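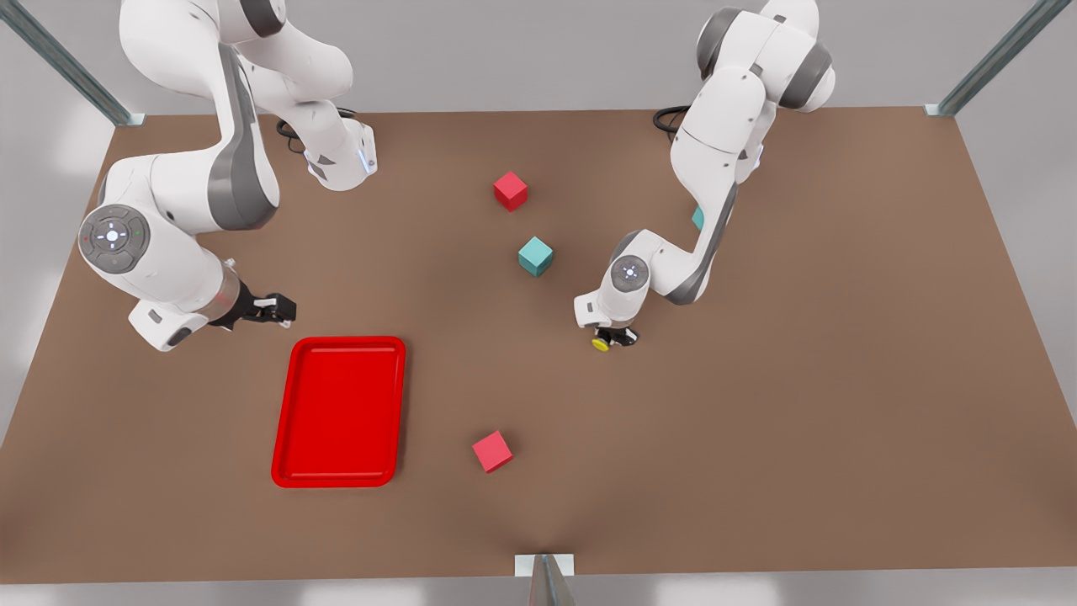 Zwei weiße Roboterarme über einer braunen Tischplatte

Packen am Küchentisch: meine Tricks für lange Zugreisen

Seit ich fast nur noch mit dem Zug verreise, packe ich am Küchentisch und nicht mehr auf dem Bett. Auf dem Bett verschwindet alles in der Decke, und am Ende fehlt das Ladekabel (zweimal passiert, einmal davon kurz vor der Grenze!). Auf dem Tisch liegt alles flach nebeneinander, und was nicht draufpasst, bleibt zu Hause.

Wäsche rollen, Hemden falten

T-Shirts, Unterwäsche und Schlafzeug rolle ich ganz fest und stecke die Rollen hochkant in den Rucksack, dann komme ich an jedes Teil, ohne alles auszuräumen. Bei Hemden und Blusen lasse ich das bleiben. Die falte ich um ein dünnes Handtuch herum und lege sie obenauf. Im Nachtzug nach Juntunen hatte ich so nach 17 Stunden eine Bluse, mit der ich direkt ins Restaurant gehen konnte.

Die Küche reist mit

In meinem Proviantbeutel stecken immer ein Brettchen, ein kleines Messer mit Hülle, ein Löffel und ein Geschirrtuch. Das Tuch ist Tischdecke, Serviette und abends Kissenbezug für die zusammengerollte Jacke. Salz und Pfeffer fülle ich in alte Tablettenröhrchen, Öl kommt in ein Fläschchen mit Schraubdeckel und dann noch in einen Gefrierbeutel – nach der Sache in Cetesari gehe ich da kein Risiko mehr ein.

Brot schneide ich erst unterwegs. Käse am Stück hält auch besser als Scheiben, und Gurken gehen immer. Tomaten nur in einer festen Dose! 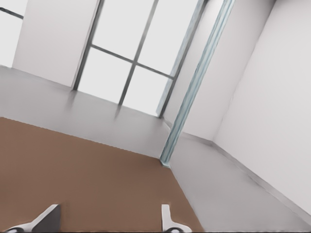
Waschen ohne Waschmaschine

Ein Stück Kernseife reicht mir für drei Wochen. Abends Socken und Unterwäsche ins Waschbecken, gut ausspülen, dann in ein trockenes Handtuch einrollen und kräftig draufknien. Danach sind die Sachen bis zum Frühstück meistens trocken. Als Leine nehme ich eine einfache Kordel von ungefähr 200 Zentimetern mit einer Schlaufe an jedem Ende, die passt zwischen Fenstergriff und Schrank in fast jedem Pensionszimmer.

Rucksack wiegen

Mit der Kofferwaage geht es am einfachsten. Ich habe keine und stelle mich mit und ohne Rucksack auf die Badezimmerwaage. Mehr als neun Kilo will ich nicht schleppen, seit ich in Kudthorpe 152 Stufen zur Unterkunft hochmusste. Im August lasse ich die zweite lange Hose weg und nehme dafür die Regenjacke mit.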